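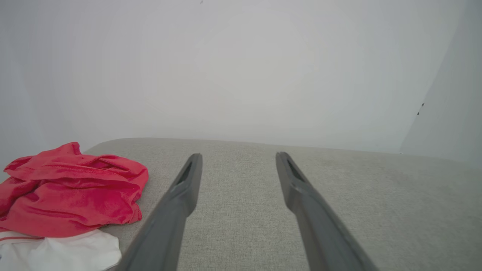
One reader wrote in to ask whether a light gray woven seat shows every crumb, and whether we would choose it again. It does show crumbs, and we would.

Living Room, Ballow Street
Gallery 310

Only one picture is up so far. It has the light gray seat in it, with the wall behind. The rest of the room will be added in August, after the shelves are painted. Notes on the upholstery are below for people who asked about it.

The fabric
A fine, tight weave in pale gray and off-white threads. From across the room it reads as one flat color. Up close you can see both threads. We looked at darker grays and they made the wall look yellow in the evening.

The cushion
The back edge is softly rounded. We had a square-edged one in the last apartment and the corners wore through first. Covers come off for washing, cold water only, and go back on while slightly damp. They are a tight fit and it takes two people.

The wall
Left plain for now. A shelf was planned and then dropped, as it would have sat at head height for anyone leaning back. A long, low picture may go there later.

Cleaning
Vacuum with the soft brush once a week. For spills, blot with a white cloth and work in from the outside. Coffee came out the same day. Ballpoint did not, so that side of the cover is now turned under. We tried a spray from Bamico on a spare piece first and it left a ring, so we stayed with plain water and a little dish soap.

Cost
The fabric and the sewing came to 1,327 in total. New foam was 807 of that on the first quote, which we turned down. We reused the old foam and added a thin layer on top. A new seat of the same length from Predidthorpe was priced at 2,708 before delivery.

Still to do
Felt pads for the feet, one more cover for the winter, and a lamp for the left end. The Arnardóttir floor lamp was too tall.

Comments are open under this gallery.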